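Garment Care and Construction
Unit 4 Handout: Knit Garments, Seams and Ribbed Hems
Vallach Institute, Textiles Laboratory, Room 418 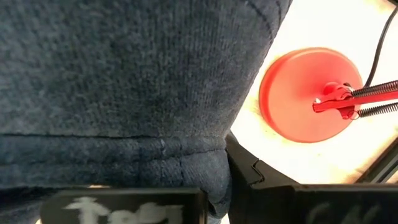

Reading for this unit: Course Reader, section 12. Students should complete the reading before the laboratory session on Tue 31 January.

4.1 Scope

Unit 3 dealt with woven shirts and trousers, which hold a crease and can be folded along their seams with little difficulty. Knit garments behave differently. A knit is built from loops, and loops shift when the cloth is pulled. A sweater lifted by one corner will lengthen on that side, and a heavy one may keep some of that length after it is put down.

4.2 Terms

Body: the main panels of the garment, front and back.
Hem band: the strip joined to the lower edge of the body, usually ribbed.
Rib: columns of knit and purl stitches placed side by side. Rib stretches across its width and draws back in.
Heathered: of a yarn or cloth in which fibers of more than one shade are blended, so that lighter or darker flecks appear on the surface.
Panel join: any seam where two pieces of the body meet.

4.3 The hem band

The band is commonly thicker than the body above it. It also tends to roll and bunch at its lower edge, particularly on garments that have been stored in a pile. Before folding, lay the garment face down and smooth the band outward from the center with the flat of the hand. Do not tug at the corners. The seam between body and band is a useful guide: when it lies straight, the rest of the garment can usually be squared to it.

4.4 Folding procedure

Bring each side in to the center line, with the sleeve laid down along the fold. Turn the hem up to the middle of the body, keeping the band flat, then fold once more toward the neck. Thick garments may be left at the first turn – a third layer of rib makes an uneven stack.

The Koster method, covered in lecture, begins from the neck and leaves the band on the outside. Either method is accepted for assessment.

4.5 Assessed work

Each student will fold and shelve 12 garments in 35 minutes. Dark knits show lint readily and should be brushed before shelving. Marks are given for straight hem seams, even stack height and the condition of the bands.

Record sheets are to be left in the Inton tray by the laboratory door.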